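Ticket 343: Polarimeter readings drifting on amino acid samples
Queue: Instrument support, Udside Teaching and Research Laboratories
Instrument: Babaei benchtop polarimeter, bay 2
Raised by: Ezequiel Tlapale
Assigned to: Iker Calvo
Priority: Normal
Status: Closed

Original report

Optical rotation values for L-alanine in dilute hydrochloric acid are not holding steady. The reading starts close to the expected value and then creeps downward over the next quarter of an hour. Repeat fills of the same solution give the same pattern. The racemic control also moves, and it should sit at zero.

I am running the crystallization series for the enantiomeric excess work and can't use any of the November numbers until this is sorted. Sample tube is the 200 mm glass one. Sodium line, temperature set to 20 °C. No error codes on the display.

Tlapale

Update 1, Calvo

Had a look this morning. Ran the instrument with no tube in the chamber and the zero held for half an hour with no movement beyond the last digit. Put the quartz control plate in and it read within tolerance, three times out of three. That makes the lamp and the detector unlikely.

Can you tell me:
How long the samples sit in the room before you fill the tube.
Whether the tube is jacketed, and if so what it is connected to.
Whether you zero on air or on solvent.

Update 2, Tlapale

Samples come straight out of the cold room. Filled within a couple of minutes. The tube is jacketed and connected to the Grolport circulator on the shelf below. I zero on solvent, same batch of acid as the samples, also from the cold room.

I should add that the drift is worse first thing and less obvious by mid-afternoon.

Update 3, Calvo

Thanks. Cold samples going into a tube at 20 would explain some of the drift on their own, but with a jacket running properly it should settle in a few minutes. A quarter of an hour is too long. The racemic control moving is the more useful clue. A true rotation from that solution should be nil at any temperature we would use, so whatever is moving is either the zero or the optics of the tube itself.

Next steps:
1. Check flow through the jacket.
2. Check the tube end windows for strain. Overtightened caps will put stress in the glass, and it changes as the tube warms.
3. Let the samples and the solvent stand on the bench before filling.

Please leave the tube as it is until I have seen it.

Update 4, Calvo

Pulled the circulator out. The display says 20.0 but a probe in the return line gives 17.4 and climbing slowly. Flow is poor. The return hose is kinked behind the shelf bracket where it was pushed back at the last move, and the inside of the hose has a brown film along most of its length. The hose is original to the unit and has gone stiff.

Cut out the bad section and replaced both runs with new silicone hose, 78 cm each, with fresh clamps. Drained the bath, flushed it twice with deionized water and refilled it. Flow is visibly better at the return.

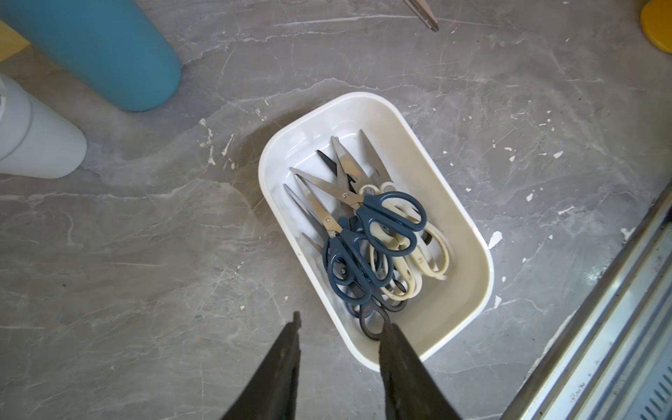 Scissors tray, on the counter.

Looked at the tube after that. Both end caps were very tight and I needed the strap wrench for one of them. With the tube filled with water and nothing else, the reading shifted when I tightened the cap and shifted back when I loosened it. So there is window strain on top of the flow problem. The rubber washer at the filling end has flattened and hardened, and I expect the cap has been getting an extra turn to stop it weeping.

Washers are on order from Sokari. In the meantime I have fitted one from the spare tube. Finger tight only, please.

Update 5, Tlapale

Ran a short set this afternoon with the new hose and the borrowed washer. Samples stood on the bench for an hour beforehand.

Water blank: steady at zero.
Racemic control: steady at zero, no movement over 20 minutes.
L-alanine: settled in four minutes and then held.
D-alanine: same size of rotation, opposite sign, also held.

The first fill of the L-alanine had a bubble in the light path and gave nonsense. I tipped it back into the neck of the tube and re-read. Not related to the fault, but it is in the run file, so I am noting it here.

One question. Can I correct the earlier November data for temperature, or does it have to be repeated?

Update 6, Calvo

It has to be repeated, I'm afraid. A temperature correction would be fine if we knew the temperature in the tube, but the circulator display was reading its own bath and we have no record of what the jacket was doing. The strain contribution would also have been different every time the cap went on. The crystals themselves are fine, so it is only the dissolving and reading that needs doing over. The raw files should be kept but marked as not for use.

I have added a return line probe check to the start-up sheet. If the return is more than half a degree off the set point, don't start.

Update 7, Tlapale

Repeats are finished for the first two crystallization batches. The excess values are lower than what I had before and the scatter between replicates is much smaller. Racemic control has stayed at zero every morning, including straight after start-up, so the time-of-day effect has gone as well.

Happy for this to be closed once the washers arrive.

Update 8, Calvo

Washers from Sokari arrived and are fitted to both tubes. Checked for leaks with water, caps finger tight, dry after an hour. Quartz plate rechecked and in tolerance. The spare washers are in the drawer under bay 2, in the bag with the strap wrench.

Resolution

Cause: restricted flow in the circulator hose, so the sample tube was below set temperature and warming during the reading. Secondary cause: strain in the tube end windows from an overtightened cap over a hardened washer.
Action: hoses replaced, bath flushed and refilled, washers replaced, start-up sheet amended.
Data affected: all November readings taken on this instrument before Update 4.
Follow-up: inspect hose and washers at the next annual service.

Closed by Calvo, 4:15 pm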